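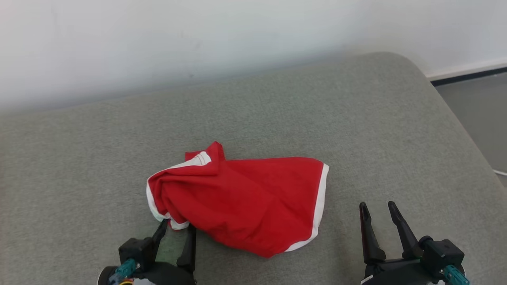
Miroslava Tóth asked after the last session whether a garment has to be laid out flat before the first fold, or whether it can be folded as it comes out of the dryer. Flat first. Find the shoulders, shake once, smooth from the collar down.

Unit 4 - Folding knits and jerseys

Red with white trim: keep the trim on the outside of the fold. Creases set fast in bunched cloth - do not leave it overnight.

Reading for November: Fragkou handout, page 111.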